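Research > Papers > Skanis handheld program
2 min read

4.2 Equipment budget

We costed 36 handheld grippers under the Carroll plan. Spare finger pads were budgeted separately, as small rigid items such as rings load only the tips.

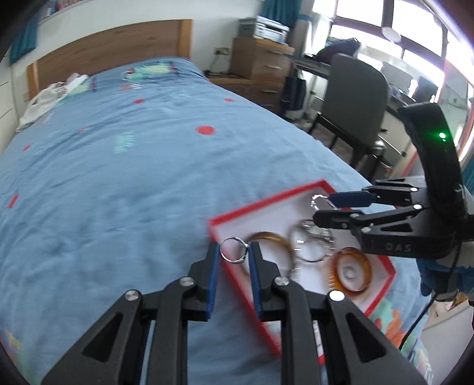
Figure 2. Pinch grasp of a ring over a jewelry tray.

Fuvow quoted delivery in 34 days. Ní Bhriain's estimate assumes two grippers per operator and one shared set of spares per site.

Contact | © Dilotham | Back to top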